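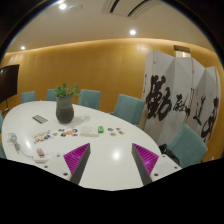
According to one member's mother, a robot that takes a whole evening to pick up something small has plenty in common with her son. We put that on the sign-up sheet and membership went up.

Karnell is a shared robot workshop in Trakcombe. We started in May with one bench, a printer that sulked, and a plan to build a gripper for less than the price of a decent bicycle. The plan held. The printer has been replaced.

Members now pay 650 a year, which covers tools, filament and coffee of a sort. The current build, Kovach, is a pair of ribbed fingers you hold and steer by hand – version 5, and the first we're willing to show visitors. Mateos, its predecessor, is in a drawer.

New members don't need to know anything. Several of us still don't.

Page updated 2018-12-20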